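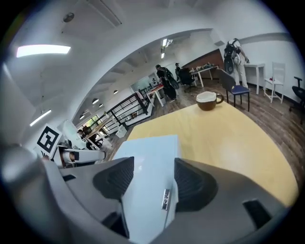 4.2 Equipment planning and cost

The budget for the collection phase was set in April, before the task list was final. We had to decide how to split one sum between fixed robot arms and hand-held grippers. An arm ties up a table, a mount and a trained operator for the whole shift. A hand-held gripper needs one person and a charged battery, and it can be carried to the next table.

Two suppliers quoted for the hand-held units. Viltov offered a lower unit price but sold finger pads only in full sets. Plorora charged more per gripper and sold the pads singly. Pads were the part we expected to replace most often, so we costed both offers over the full period instead of at purchase. Over 39 weeks the Plorora offer came out cheaper, and we ordered five units.

Figure 3 shows one of the hand-held grippers closed on a light-blue block, with a white robotic arm beside the table. The fingers have ribbed inner surfaces. Ribbed and smooth pads were priced the same, and the choice between them was left to the operators after a short trial.

Spare parts took a larger share of the money than planned. The first draft, prepared by Quezada, allowed for one set of spare pads per gripper. Mamani then went through the repair log from our earlier pilot, which held 371 entries, and found that worn pads and loose cables made up most of them. The allowance was raised to three sets, and the money came from the line for a second arm – a purchase we put off to the next funding year.

Floor space was entered as a cost as well. Each fixed arm was charged for its table and the clear area around it, at the internal rate used by the Funden site. Hand-held units were charged only for storage. Delivery times were not priced, although the arm controller from Voß took up to 5 weeks longer than the grippers and held back the start of the paired tasks.

Figure 3. Hand-held gripper holding a block at the edge of the shared work area.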